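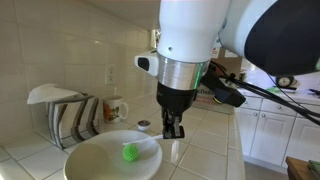
Page 24

Gripper Trials Group, minutes of the September meeting

Chair: Leonie Whitelaw
Minutes: Solveig Engebretsen
Apologies: none
Start: 9:30 a.m.

1. Minutes of the last meeting

Accepted with one fix. The Eide controller was listed as returned to the supplier. It is still with us and will stay through the end of the trial.

2. Where the comparison stands

Leonie opened with the totals, and they are very good news. We have 161 logged grasps on the kitchen counter setup, split between the Flodberg fingers (flat black plates, parallel jaw) and the Mirkis soft tips. The plan only asked for enough to pick a favorite, and we now have enough to see where each one is strong, which is a lot more fun to talk about.

The Flodberg fingers are well ahead on thin things. Sticks, handles and the rims of small lids all came up cleanly, even with the approach angle a bit off. Solveig had expected the stick on the spiky green ball to be the hard case for both sets and it was the easiest item on the Flodberg list. Leonie asked for it to be recorded that she called this one in the spring.

The Mirkis tips are gentler and very nice to watch on mugs, but they give too much under a side load. Three of the failed lifts were the same mug turning in the grip. We agreed that this is a property of the tips and should be reported as such, with no more retuning to try and hide it.

3. Wrist camera

A long and lively item. The wrist view has changed how we plan approaches. With the side view alone we were guessing at the last inch, and now we can see what is between the fingers before we close.

Solveig went over the layouts that give the vision side the most trouble. The white-on-white ones are the worst by far: white bowl, white mug, white tile. The bowl's edge gets lost wherever the light catches it, and the diagonal grout lines are picked up as object edges when the arm comes in turned. 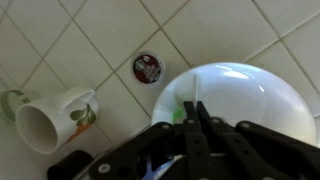 She also wants more runs with mugs on their sides. A handle that points up is a gift to a parallel gripper, and the planner keeps ignoring it and going for the body. Leonie thinks this is a simple weighting problem in the grasp ranking and offered to try a fix on a copy before the next session. Everyone was keen to see it.

Coffee pods were discussed briefly. The dark foil lid is easy to find on the tile. Lifting is another matter, as the rim sits low and the fingertips touch the counter first. Solveig suggested starting the descent slower and letting the force limit stop the arm, then backing off a hair before closing. To be tried with both finger sets.

The exposure setting stays where it is for now. Changing it in the middle of the trial would make the early logs hard to compare with the later ones.

4. Controllers

We ran the same pick and place routine on the Eide controller and on the older Veltstead one. The Veltstead loop runs at 1000 Hz and feels very steady close to the counter. The Eide is easier to set up and its logs are a pleasure to read, but it had 39 short pauses over the full set, nearly all of them while the arm was reaching down to the plate. No drops came from the pauses. Leonie would still like to know where they come from and will send the logs to Eide with a note.

There was some debate over whether the cable run plays a part. The cables hang from the elbow and loop along the black mount, and the loops move a good deal when the wrist swings out over the counter. Solveig will tie them closer and repeat the plate routine with nothing else changed.
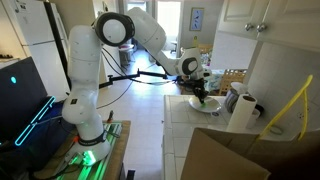
5. Actions

Leonie: try new weights for handle grasps on a copy of the planner. Send pause logs to Eide.
Solveig: shorten the cable loops, repeat the plate routine on both controllers, add sideways mugs to the object list.
Both: coffee pod lifts with the slower descent, Flodberg fingers first.

6. Other business

Solveig asked if we could borrow a second set of Mirkis tips in the firmer grade. Leonie said yes before the question was finished. Solveig will write to Mirkis and copy Leonie in.

The object list has grown past one sheet and needs a proper numbering scheme. Left for next time.

Meeting closed at 10:50 a.m. Next meeting same room, same start time, with the firmer tips on the agenda if they have arrived.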